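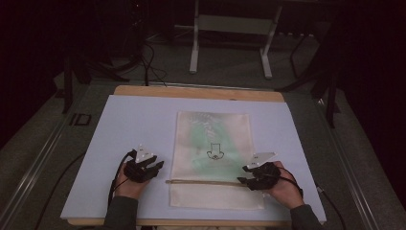 De quanto em quanto tempo é preciso repetir a calibração das garras manuais?

A cada troca de dedos, depois de qualquer queda e, em uso normal, a cada 700 ciclos de abertura e fechamento registrados pelo controlador. O procedimento completo está em 4.3 e leva poucos minutos com a bancada já montada.

4. Montagem e ajuste do par de garras manuais

Esta seção supõe que o controlador Kuma já está instalado e responde na rede local (seção 3). A montagem foi pensada para oficina doméstica ou compartilhada; as peças impressas seguem o conjunto de arquivos Brorninside, revisão de 15/08/2020. Revisões anteriores usam outro espaçamento de furos na base do marcador e não servem nos corpos atuais.

4.1 Preparação da bancada

1. Escolha uma mesa que não balance. Apoie as duas mãos na borda e force de leve para os lados; se houver folga, aperte os pés antes de continuar.
2. Estenda sobre o tampo uma placa ou base de corte lisa, de cor clara e sem brilho. Estampas e linhas de grade confundem a detecção dos marcadores.
3. Fixe a placa pelos cantos com fita dupla face. Não use grampos na borda próxima ao operador.
4. Instale a iluminação de forma que a sombra das mãos não caia sobre a área de trabalho. Duas fontes laterais difusas funcionam melhor que uma única fonte no teto.
5. Desligue lâmpadas que cintilem. O detector tolera pouca luz, mas não tolera variação rápida.

Nota: em oficina compartilhada, marque no chão a posição dos pés da mesa. Deslocamentos pequenos entre sessões não exigem nova calibração das garras, apenas a repetição do item 4.4.

4.2 Fixação dos marcadores e dos cabos

1. Com o controlador desligado, encaixe a base do marcador no dorso de cada garra. O lado com o rebaixo fica voltado para os dedos.
2. Aperte os dois parafusos alternadamente, um quarto de volta por vez. Pare quando a base deixar de se mover; o plástico impresso racha com facilidade.
3. Confira se a face impressa do marcador está limpa e sem bolhas. Marcador riscado deve ser substituído, nunca retocado com caneta.
4. Ligue o cabo da garra esquerda à porta L e o da direita à porta R do distribuidor Nolte. Os conectores são iguais – a inversão não danifica nada, mas troca os lados em toda a gravação.
5. Passe cada cabo por cima do punho e deixe uma alça folgada antes de levá-lo para baixo. A alça deve permitir a rotação completa do punho sem tração no conector.
6. Prenda o cabo ao antebraço com a tira de velcro, por cima da manga.

CUIDADO: não enrole o cabo em torno do braço. Em caso de tropeço, o cabo deve poder se soltar pelo conector.

CUIDADO: cabos que cruzem a passagem precisam de canaleta ou fita de piso.

4.3 Calibração da abertura

O codificador de cada garra fornece um valor bruto, que o programa Jilludley converte em milímetros. A conversão depende de dois pontos, totalmente aberta e totalmente fechada, gravados separadamente para cada lado.

1. Ligue o controlador e espere o indicador ficar fixo. Enquanto pisca, os valores não são confiáveis.
2. No Jilludley, abra Dispositivos > Garras > Calibrar e selecione o lado esquerdo.
3. Solte o gatilho por completo. O valor bruto deve se estabilizar perto de 2000. Pressione Gravar aberto.
4. Feche os dedos até o contato, sem espremer. Pressione Gravar fechado.
5. Abra e feche cinco vezes em velocidade normal. A curva na tela deve voltar ao mesmo patamar em cada extremo.
6. Repita os passos 3 a 5 para o lado direito.
7. Salve o perfil com um nome que identifique o jogo de dedos instalado.

Se o valor aberto ficar abaixo de 899, o ímã do codificador está deslocado ou montado ao contrário. Retire a tampa traseira, gire o ímã meia volta e recomece do passo 1. Valores que oscilam com a garra parada indicam, quase sempre, mau contato no cabo.

Nota: a borracha dos dedos cede com o uso e altera o ponto fechado. É esse o motivo do limite de ciclos indicado no início da seção. O contador não zera sozinho; use Dispositivos > Garras > Zerar ciclos ao final da calibração.

4.4 Verificação dos marcadores

1. Segure as duas garras sobre a placa, com os dedos apontados para o centro.
2. Abra a janela Rastreamento. Cada marcador deve aparecer com contorno e com a letra do lado correspondente.
3. Gire lentamente um punho de cada vez. O contorno pode desaparecer nos ângulos extremos, mas deve voltar em menos de um segundo.
4. Aproxime as garras até quase se tocarem. Se as letras se trocarem, os marcadores foram montados nos lados errados ou os cabos estão invertidos (4.2, passo 4).
5. Afaste as mãos da placa e confirme que o programa informa perda de rastreamento dos dois lados.

Mangas escuras e foscas dão o melhor contraste. Relógios, pulseiras e punhos refletivos devem ser retirados antes da verificação.

4.5 Ensaio com objeto flexível

Antes da primeira gravação útil, faça um ensaio com material que deforme. Um saco plástico com fecho e uma peça de tecido dentro é adequado: o fecho exige pinça fina e o filme plástico revela escorregamentos que um bloco rígido esconde.

1. Coloque o saco no centro da placa, com o fecho voltado para o operador.
2. Inicie a gravação e mantenha as garras paradas por dois segundos.
3. Firme o saco com uma garra e, com a outra, pince o fecho perto de uma das extremidades.
4. Percorra o fecho sem levantar o saco da placa. A força deve ser só a necessária para o plástico não correr entre os dedos.
5. Volte à posição inicial, espere mais dois segundos e encerre.
6. Reproduza o arquivo e compare a curva de abertura com o vídeo. O contato visível dos dedos e o patamar da curva devem coincidir; atraso constante se corrige em Gravação > Deslocamento de tempo.

Descarte o ensaio se um dos marcadores ficar encoberto durante a pinça. Na maior parte dos casos basta abrir um pouco os cotovelos – inclinar a base do marcador só é recomendado quando a mudança de postura não resolve, e obriga a repetir 4.4.

CUIDADO: não use sacos com objetos cortantes ou líquidos. Os corpos das garras não têm vedação.

4.6 Desligamento

1. Encerre a gravação e aguarde a mensagem de arquivo fechado.
2. Desligue o controlador antes de soltar os cabos.
3. Guarde as garras com os dedos abertos, apoiadas sobre o corpo e com os marcadores para cima.
4. Limpe os dedos com pano levemente úmido. Álcool resseca a borracha e apaga a impressão dos marcadores.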